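Sorters wanted, Beltwood packing room

Witano is looking for people who can look at a heap of bottles and feel a mild urge to do something about it. The job is sorting mixed small goods – bottles, bagged items, crumpled wrappings – from the table into trays, then checking that the right thing went in the right tray. We admit it sounds simple. So did the applicants before you.

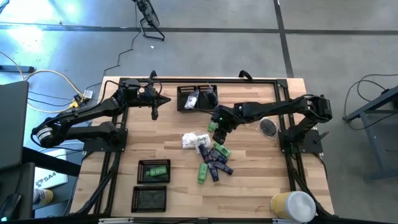

Bottles and bags on the sorting table, with trays.

Shifts run up to 29 hours a week, starting in July. No experience needed, though a high tolerance for crinkly plastic helps. You should be comfortable on your feet and able to tell dark blue from black before coffee.

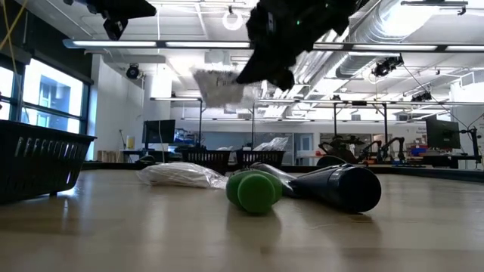
Training takes two mornings and is paid like any other work. Darcy Penner runs it and has strong views on baskets, which you are free to share or quietly endure.

To apply, send a short note to Amparo Rengifo, Witano, 86 Guthrie Road, quoting job 921. Tell us when you can work and the untidiest drawer you have ever put right. Résumés welcome, one page – we do read them.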